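Why I Stopped Apologizing for My Boring Money

My brother-in-law spent most of dinner last month telling me about a stock he'd bought, and when he was done he asked what I was holding. I said a chunk of it was in cash, in a plain savings account, plus a dividend fund I've had forever. He gave me the look you'd give somebody who still rents DVDs.

I've gotten that look a lot and I used to mumble something about "getting around to it." I don't anymore. I think most regular people keep too little cash, and I think the folks who tell them otherwise usually have a bigger paycheck than they do.

The case against cash, and why I don't buy all of it

Yes, I know about inflation. Everybody who has ever read half a finance article knows about inflation, and they will explain it to you at a barbecue whether you ask or not. A dollar sitting still buys less later on. Fine! I'm not arguing with arithmetic. If you leave your whole retirement in a checking account for thirty years, you're going to have a bad time.

But my emergency money has a different job. Its job is to be there when the transmission goes. My friend Capucine Boyer had nearly everything she owned in one growth fund, and when her hours got cut she had to sell in a lousy month just to make rent. The fund came back later. Her shares didn't, because she'd sold them. That's a real cost, and it never shows up on those charts with the line going up and to the right.

I keep enough to cover 4 months of bills. Some people say three, some say six, and I picked my number mostly because I sleep fine with it. If your income bounces around (mine did for years, back when I was doing upholstery work on the side) you might want more.

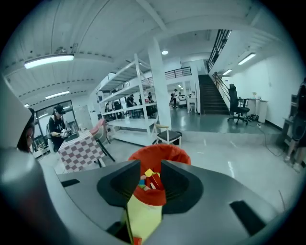
Small amounts count, and I'll die on this hill

The other thing that gets me is how much advice is written for people with a lump sum. "Suppose you have fifty thousand to invest." Suppose I don't! When I started I was putting away $60 a paycheck, and I felt silly doing it. I asked Ruth Ñahui, who did my taxes back then, whether it was even worth opening an account for that little. She said the habit was the part I'd have trouble buying later, and she was right, although it took me a couple of years to see it.

After a while I bumped it up to about $300 a month, and I've pretty much left it there. When I got a raise I raised it a little. When the roof needed work I stopped for a bit and then started again, and no alarm went off anywhere.

What I'd argue about with my brother-in-law

He says a person should be "all in" while they're young. I say it depends on the person. Somebody with family who could float them a loan can take chances that somebody without that can't, and I wish more of the pep talks mentioned it. Arif Wickramasinghe, who I used to work with, could afford to be brave with his account because his parents had a paid-off house and a spare bedroom. He'd tell you so himself. I had a landlord.

I also think people underestimate how much it wears on you to watch a balance jump around every day. I checked mine constantly one September and I was no fun to live with. Now I look when the statement comes, and some months I forget to open it.

So that's where I've landed. Cash for the stuff that breaks, a boring fund for the long haul, and if I want to buy a flashy stock I use money I could lose without having to call anybody. I did buy a few shares of one last year, by the way. It's down a bit. I haven't told my brother-in-law, and he doesn't read this blog, so please keep it to yourselves.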